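Desktop file organizer

A desktop file organizer is an upright holder for papers, folders and thin books, usually divided into three slanted compartments, and it has long been a friend to families whose picture books won't stay put.
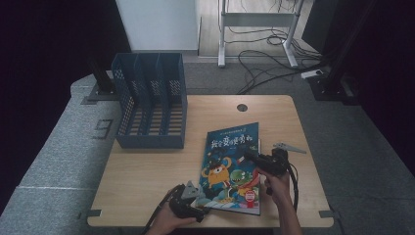

Clémence Leblanc holds that large picture books belong on the left, spines out, so that small children can pull them free by themselves.

Covers last longest when stored upright, away from strong sun. 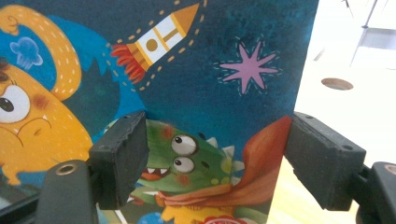
One-eyed character in a blue cap, on an illustrated board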